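Speaker notes: What We Learned Teaching a Lab Robot to Put a Plate Down
Plirnmont student projects evening, 10th September
Slot is 15 minutes including the laptop refusing to talk to the projector

Opening

Thank them for coming. Say my name, then say it slower. Pornthip Jitpraphai, lab automation club, third year, I wrote most of the placement code and all of the bugs people ask me about.

Start with the brief we were given. Build a simulated lab bench, put a robot arm on it, and have the arm move a plate from one spot to another spot. We read that and thought we'd be done by the second week and could spend the rest of the term on the logo. The logo is very nice. It took one evening and it is still the only part of the project that has never crashed.

Team name is Kotau. Don't explain the team name. If someone asks, say it was late and the form had a required field.

The simulator is called Saltevari and it's ours, built on top of the course physics engine. Mention this early so people know who to blame.

Why a simulator (2 minutes)

The real arm belongs to another department and we get to stand near it. In simulation you can drop a plate 2000 times and the plate never sends you an invoice. We did more than 2000. Pause here in case they laugh. If they don't, carry on as if it wasn't a pause.

The downside is that a simulator believes whatever you tell it. For most of a week ours believed that a plate weighed as much as a bowling ball. The arm picked it up anyway. We were proud of that run until somebody read the file. 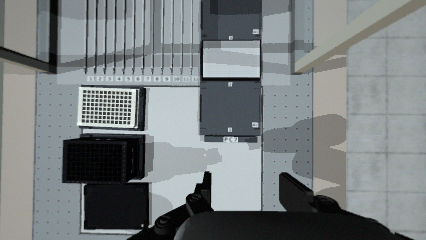
Placement errors were our whole term, so spend time on them. There are two kinds. One is being off sideways, where the plate lands on the lip of its slot and sits crooked. The other is being turned, where it's in the correct place and facing the wrong way, and every sample in it now has somebody else's name. From overhead you can check the sideways kind by eye, and the 96-well plate and the deep-well block under it are good for practice: both are full of little squares in straight lines, so any twist shows up fast. The column labels on the rack, 1 through 12, did the same job for us when we argued about which way was left. We argued about that more than I'd like to say at a public event.

Shadows come next. We started out with flat lighting and our vision code was brilliant. Then Saithong, who does our rendering, turned on proper shadows, and the code began finding plate edges in the middle of bare deck. It would find a shadow, decide it was a plate, and reach for it with total confidence. I have had lab partners like this.

The fix was dull. Train on lots of lighting setups, and throw out any edge that moves when the light moves. It worked well enough that we stopped talking about it, and in this club that counts as a prize.

The run sheet (3 minutes)

Show the run sheet slide. It has 13 steps. The first version had 38, because we'd written a step for each thing we were scared of. "Confirm plate is still plate" was a real line. Read out two or three of the old ones if the room is friendly.

What we cut: any step that checked something the step before had already checked. What we kept: go up before you go sideways. Write that on the whiteboard if there is one. Most of our crashes were the arm taking the shortest way between two places, through whatever lived in between. Computers love a straight line. So do first years.

Going up first costs time on every move. Judges may push on this. Say we know, and we'd take slow and boring over a collision, and that we have video of the collisions if they want to sit through them.

The full bench (2 minutes)

Once one move worked we had to string moves together across a whole table. New problem: the arm can get to nearly everything, though not always with its gripper pointing the way you want. We'd plan a lovely pick and then find the wrist had run out of wrist. Half of layout work is moving things a hand's width closer and pretending that was the design.

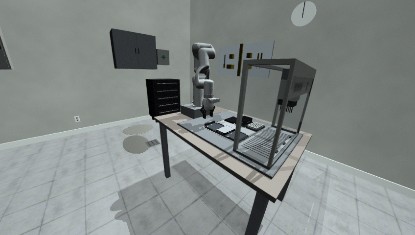 How do you know the robot will do the same thing on a real bench?

We don't know that yet. We've matched the sizes and the weights, and we test with small random errors added to every position, so the code has had practice at being wrong. The real test is in December, when we get our supervised session on the actual arm.

Get through that one quickly, it comes up every time and my face does something.

Other things they may ask

Grading: a run passes if the plate is flat in its slot and facing the right way at the end. Style doesn't count. We asked.

Code: goes up on the club page after I remove some of the comments.

Joining: come on any build night. You don't need to know how to program, though you do need to be fine with watching a gripper miss the same plate for an hour and calling it data.

Finish with the clip of the clean run. It has no sound, so keep talking over it or at least look busy. Bring the adapter. Bring the other adapter.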